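Vastau 深色纹理台垫长期使用评测（附 Dulholm 层架与 Isirdale 镂空篮）

分类：家居整理 / 衣物折叠台面
使用时间：六个多月
主要用途：折叠长裤、T 恤、毛巾及小件织物
购入方式：自费，三件合计 763 元，不含运费

评测范围

台垫这类产品的评价大多停留在好不好看。我关心的是另外几项：衣物在上面能否推平，推平之后会不会回缩，浅色和深色织物的边缘能否看清，毛絮清理是否费时，以及长期铺放后四角是否翘起。本文以 Vastau 台垫为主，Dulholm 层架和 Isirdale 篮子是与它配套使用的，放在后半部分，篇幅较短。

对比对象是我之前用过的 Pellegrini 浅灰哑光台垫。两者尺寸规格相同，价格也接近。Pellegrini 那张用到边缘变形后退下来，一直留着，八卦新旧并不完全公平，涉及磨损的部分我不做比较。

台垫基本情况

Vastau 这一款是黑底仿大理石纹，纹路以白色为主，夹杂紫色和偏褐的细脉。到货状态为卷装，外面套纸筒，自测重量 2,813 克，不含纸筒。包装内没有附固定件，也没有双面胶。说明书只有一张对折的纸，写了清洁方法和禁止放置热锅，材质一栏写的是“复合面层”，没有进一步说明。我写邮件问过客服，回复与说明书内容一致，所以材质部分本文无法提供更多信息。

开卷后有明显的卷曲记忆。我的做法是正面朝下反铺一晚，四边压重物，第二天翻过来。中段基本平整，靠卷芯的一端仍然微微拱起，又压了几天才完全贴合。急用的话要把这段时间算进去。气味方面，开卷当天比较明显，开窗放置后逐渐减弱，到第二周我已经闻不到。

裁切用普通美工刀配钢尺即可，一刀切不透，需要沿同一条线走几遍。切口整齐，没有掉渣。裁切时应从背面下刀，正面下刀容易打滑，偏出去的划痕在黑底上很显眼。

常用布置

我把台垫铺满整个操作面，层架固定在左后方，篮子紧挨着层架放在后侧，右后方留给待处理或已叠好的衣物，中间空出来作为折叠区。这个布局试过几次调整。最初层架在右边，拿取时手臂要跨过折叠区，袖子经常把刚对齐的布边带歪，后来换到左侧，沿用至今。篮子如果放在前侧，会占掉裤腿展开所需的长度。 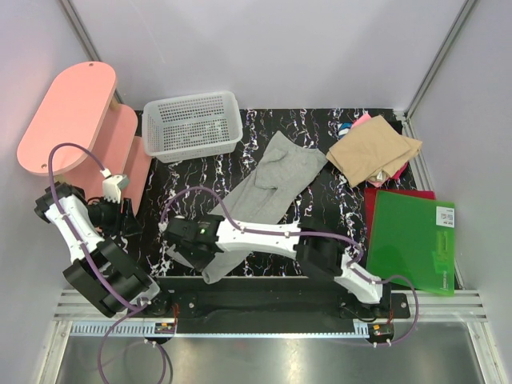

布置参考：灰色长裤斜向展开，层架居左，右后方为叠放衣物。

长裤是最能检验台面的品类。裤腰宽、裤脚窄，腰部布料层数多，容易在后段堆出褶皱，裤脚一端如果是收口的，又会因为松紧而向内缩。操作面的长度不够时，只能斜着铺，对角线方向比直放能多出一截余量，代价是对折时没有台边可以作为参照，两条裤腿需要靠目测对齐。我的顺序是先处理腰部，把翻折过去的部分展平，再从裆部往裤脚方向推。反过来操作，推出来的多余布料都会挤到腰部，还要再整理一遍。

推平与回缩

台垫表面光滑，摩擦较低。这一点对不同织物的影响差别很大。

棉质 T 恤和薄长裤推起来省力，手掌平放，一次就能从中间推到边缘。问题出在收手的时候：织物整体会跟着手移动一小段，尤其是单层薄料。在 Pellegrini 的哑光面上，同样的动作织物基本不动，但推平本身要用更大的力，也更容易在手掌前方堆出一道小褶。两种台面各有代价。我的习惯是推的时候另一只手压住起点，在 Vastau 上这个动作是必需的，在 Pellegrini 上可以省略。

抓绒和毛圈类织物没有整体滑动的问题，绒面本身有一定的抓附力。这类织物需要注意的是表面绒毛倒向不一，推过之后看起来深浅不匀，容易误判为没有推平。用手背轻轻扫一下可以区分：真正的褶皱有高度，绒毛倒向没有。

化纤面料滑动最明显，运动裤、防风外套内胆都属于这一类。叠好后直接在台面上平移，底层会先走，上层滞后，折边随之错开。这类衣物我一律托起来移动，不在台面上推。

回缩主要取决于织物自身的弹性，台面能起的作用有限。带弹性的收口裤脚展开后松手，两种台垫上都会缩回去。我试过把裤脚压在重物下面停一会儿再叠，效果不稳定，放弃了。

识别布边

黑底纹理对浅色织物十分有利，对深色织物则基本没有帮助，这是购买之前最需要想清楚的一项。黑色或深蓝色衣物放上去，轮廓需要靠反光差异来判断，光线稍暗就要用手去摸边。我家深色衣物占多数，前几周为此相当不适应，后来把顶灯换成了侧向照明，情况有所改善。杂灰色介于两者之间，日间没有问题，晚间可用。

纹理本身也会带来干扰。白色纹路宽窄不一，细的像线头，粗的接近一条折边。刚开始用的时候，我有几次把纹路当成露出来的布边去捏。用久了会记住自己台面上那几条主要的粗纹在哪里，误判随之减少。如果家里几个人轮流使用，这个适应过程每个人都要经历一遍。
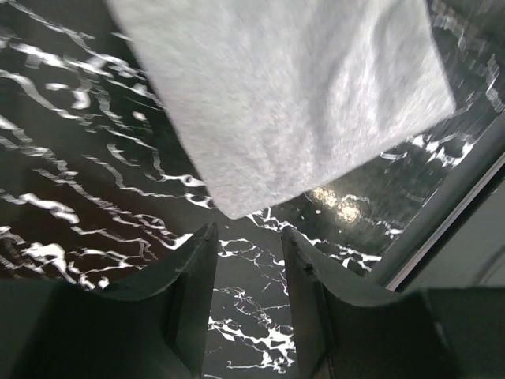 判断一块方形织物有没有摆正，我看的是角，边只作参考。边在推平的过程中会拉出弧度，角的位置相对可靠。白色绒面小方布在黑色台面上，圆角的轮廓非常清楚，即使布是斜着放的，也能一眼找到最靠近自己的那个角，从那里开始对折。需要多花时间看的是布面内部：右半边那种大致竖向的软褶只有浅灰的阴影，亮的凸起和暗的凹陷交替，在高反差的底色旁边反而容易被忽略，眼睛会先被布边和周围的白纹吸引过去。我的处理办法是先沿边走一圈，确认四周贴合，然后单独看一遍中间，两步分开做。布边与白色粗纹挨得很近时，边线会有一小段看上去与纹路连在一起，这时稍微移动织物即可分辨。

反光

表面有光泽，这是我给它扣分最多的一项。灯在正上方时，台面会出现一块亮斑，坐着看正好落在折叠区里。亮斑附近的纹路会变淡，浅色布边在那一带也不如别处清楚。把灯移到侧后方可以缓解，亮斑会移到边缘。没有条件调整灯位的，建议直接选哑光款。Pellegrini 在这方面明显占优，任何角度都没有刺眼的反光。

白天靠窗使用时，反光面积更大，但亮度均匀，影响反而比单个灯泡小。百叶帘会在台面上形成条状反射，与纹路叠加后比较乱，我一般会把帘子完全拉开或者完全合上。

毛絮与清洁

黑底显灰，没有例外。叠完一批毛巾，台面上能看到细小的白色绒毛，数量取决于毛巾新旧。Pellegrini 的浅灰面上其实也有，只是看不出来。对我来说显灰算优点，能及时清理，避免绒毛转移到下一件深色衣物上。对希望台面看起来随时干净的人，结论应当相反。

清洁方法试过几种：

干布擦：绒毛被推到一边，一部分会因静电重新吸附，干燥天气尤其明显。
拧干的湿布擦：效果最好，一遍即可，擦后留有水痕，需要再用干布收一次。
粘毛滚筒：能用，但滚筒在光滑面上容易打滑，走不出直线，耗纸也多。
吸尘器小吸头：边角有效，中间区域吸头会把垫子吸起来，不推荐。

日常我用湿布加干布。说明书禁止使用溶剂类清洁剂，我没有试过。蒸汽熨斗的水滴落在上面，及时擦掉没有痕迹。说明书没有提到能否在上面直接熨烫，我另外铺熨烫垫，不建议拿台垫去试温度。

边缘与固定

没有附固定件这一点在使用中逐渐显出影响。台垫自重够大，正常推布时整体不会移动，但前缘经常被手腕和衣服下摆蹭到，两个前角在第三个月开始轻微上翘。翘起的高度不大，却足以勾住薄布料的边。我用可移除的薄胶贴把前角固定住，后侧靠墙，不需要处理。八月那段时间室温较高，垫子略有变软，翘角自行贴了回去，天气转凉后又出现。

表面磨损方面，折叠区没有看到发白或掉纹。有几处细划痕，来自金属拉链头，斜着看才能发现。牛仔裤的铆钉目前没有留下痕迹，我习惯把带铆钉的一面朝上放。

Dulholm 层架

层架是粉色的，层板两端做成圆头，层与层之间用浅色短木柱支撑，自测总重 3,306 克，以这个体积来说偏重。重量集中在层板上，优点是放在台垫上很稳，从侧面碰到也不容易移位。

顶层板面上有外露的小圆螺丝孔，靠近两端。功能上没有影响，放薄袜子或丝质小件时，我会避开孔位，防止勾丝。厂家没有附盖帽，这个成本应当可以承担。圆头的好处比较实际：从旁边抽拉长裤时，裤腿擦过板端不会挂住。之前用的直角架子在这一点上经常出问题。

安装需要自备螺丝刀。木柱与层板的对位不太宽松，先把所有螺丝带上几圈，再统一拧紧，否则最后一颗对不上孔。我第一次就是逐颗拧死的，拆了重装。静置一周后建议复紧一次，我那台复紧时有两处还能再转一点。

层间距偏小，适合放叠好的单件，放一摞毛巾就会顶到上层板。取放厚衣物只能用顶层。顶层开放，因此实际利用率也最高，下面几层我主要放小件。清洁时层间距再次成为问题，手能进去，拿着布就很勉强，我用的是套了布的扁尺。

Isirdale 镂空篮

白色略透的塑料篮，长方形圆角，侧面和底部都有孔。口沿做得厚而光滑，端着走不硌手，装满之后也没有明显外张。镂空底的直接好处是能看到底下有没有遗漏的小件，短袜掉在篮子下面时隔着孔就能发现。透气性对刚从烘衣机里取出、尚有余温的衣物有一定意义，我没有做过测量，不展开。

缺点有两个。孔的内缘有极细的飞边，手摸不太出来，针织物会偶尔挂上，我用细砂纸处理过一遍，之后没有再发生。另一个是底部光滑，空篮放在 Vastau 台垫上容易滑动，轻轻一碰就偏一个角度，装了衣物之后才稳定。篮底贴几粒防滑点可以解决，成本很低。

与 Pellegrini 的取舍

Pellegrini 哑光面的优势在于织物不跑位、无反光、深色衣物轮廓清楚。它的短板是推平费力，浅色织物边缘不明显，表面微孔容易藏污，需要用软刷清洗。Vastau 几乎在每一项上都与它相反。因此选择的依据应当是家里衣物的颜色构成和灯位，价格差异可以忽略。

同样在用 Vastau 的 Kwame Addo 给我看过他的做法：台垫只铺一半，另一半保留原来的浅色桌面，深浅衣物分开叠。思路合理，前提是桌子够长，并且垫子厚度形成的台阶不会妨碍操作。他那张桌子可以，我的不行。

评分（满分为五星，仅代表个人使用条件）

推平阻力：四星
定位稳定性：三星
浅色织物可视性：五星
深色织物可视性：两星
反光控制：两星
清洁：四星
边缘保持：三星

补充说明

有读者在上一篇下面问能否当裁布垫使用，不可以，刀痕不会自愈，而且没有刻度。也有人问背面能不能翻过来用，背面颜色均匀、摩擦更大，我短期试过，织物定位确实更稳，但背面沾灰之后很难擦净，翻回来时灰又会转移到桌面上，没有继续。

层架的螺丝规格我向 Dulholm 要过，对方要求提供订单号，补件从寄出到收到隔了一个周末。台垫前角的固定胶贴目前还是原来那一组，下次更换时会顺便量一下翘角高度，补在评论区。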